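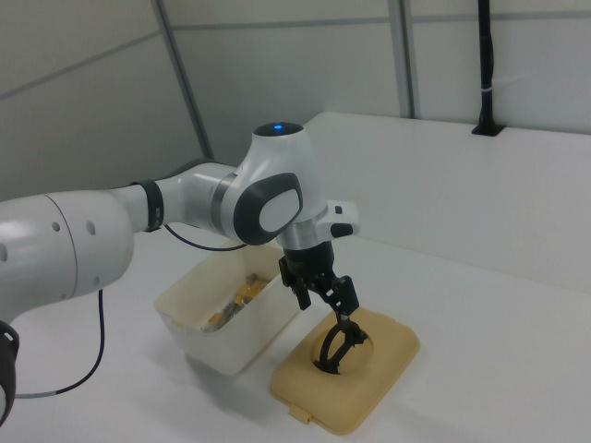
Teaching an arm to put the lid back

Home | Projects | Interviews | Contact

3 min read

The group at Skemdale has spent most of the year on food containers. Its project, Stikside, asks whether an arm with a two-finger gripper can learn to handle lids from recorded demonstrations alone.

"We picked lids because people do them without looking," the project lead said. "For the arm it's a hard job. You need a good grip before anything else can go right."

The team recorded 3,318 demonstrations with 103 containers. The tan lid has a black loop in a round opening, and the fingers go down into the opening to reach it.

"At first we trained on everything," the lead said. "Then we cut it to 900 runs, the ones where the operator didn't hesitate. The smaller set did better on lids the arm had never met."

Why? The lead was careful. "We think pauses teach it to pause. It would stop over the lid and stay there. We haven't proved that yet -- it's our best guess."

Full tubs are still a problem. Candy and other small items can pile up above the rim, and the lid won't seat. The method has no way to notice this.

"It just pushes," the lead said. "Timmermans, our partner lab, is working on force limits. We have 7 weeks of testing left with them."

Contact | Copyright Vustau | Back to top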